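**Tile-print tablecloth, Weltico — 4 out of 5**

I bought this in November for the white table we use for sorting snacks and packing boxes. The patchwork print is busy, mostly orange, red and grey-green, and crumbs don't show much on it. Cardboard slides over it without catching. 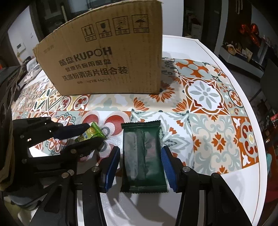
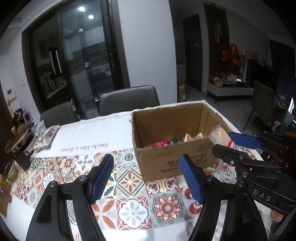 *The cloth in use, with a cardboard box on it*

Shiny spots in the print reflect the lamp a bit. Mine came with fold lines that took 27 days to drop out — hence the missing star. I would still buy it again.

Lorenz Thaler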